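Keys, Locks and Doors: the Irkanach Evening Talk
Speaker notes

Start with the door. Ask everyone to think of the first key they were ever trusted with. Give them a moment - people smile when they remember it. Mine was for my grandmother's back door in Plerow and it weighed as much as a spoon.

Main point for the first part: a lock is a small puzzle, and the key is the answer cut into metal. Pin tumbler first, as most people have one in a pocket. Pass the cutaway lock along the front row now, so it gets to the back before the break. Explain that each pin is split in two and the right key lifts every split to the same line. Turn it slowly. I love this bit and I tend to rush it, so breathe!
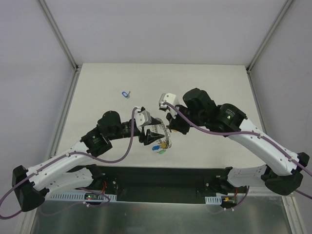 Next, the old warded locks. A ward is just a fixed piece of metal in the way, and the key has gaps cut to pass around it. Lovely to look at, fairly easy to get past. Tell the story of the Strebel house, where the front door lock is dated 1799 and the family still uses it on Sunday mornings (wonderful clunk, play the recording twice if they ask). The key is longer than my hand. The household list has 22 keys on it and five of them fit nothing in the house. Pause here, somebody always has a drawer like that.

Questions if there are any. If it's quiet, ask who has a key they can't explain.
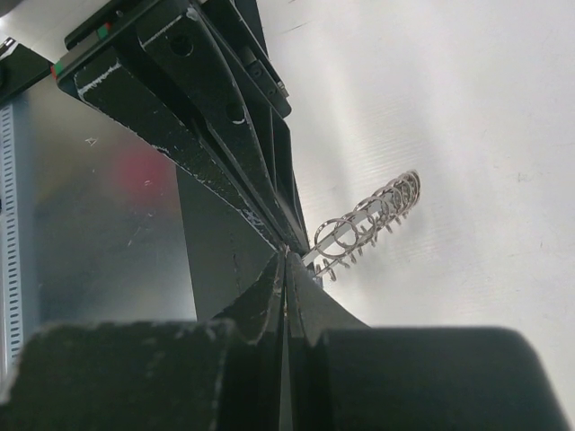 Reading time: 2 min

Second half is about looking after keys, so change the pace. Hotels are my favorite subject. The old Viveder hotel had 144 rooms and a wall of hooks behind the desk, with a big brass weight on every key so guests wouldn't walk off with it. They walked off with it anyway. Some came back by mail years later, with very sweet letters. Read the short one, the one with the seashell taped inside.

Then labels. Color helps, a tag helps more, and a tag with the full address is a bad idea. Suggest a word only the household would understand. Ours says "turnip" for the shed. 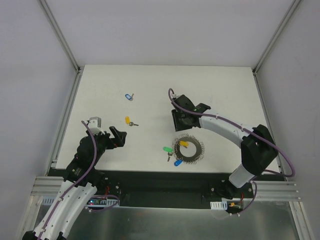
Key with a yellow tag, on the table.

Wear and copies, keep it short. A copy made from a copy drifts a little each time, so put the original away and cut from that one. Graphite for a stiff lock, and go easy on the oil.

Finish with the practice locks on the side table. Doors close at 9, and the cutaway has to come home with me.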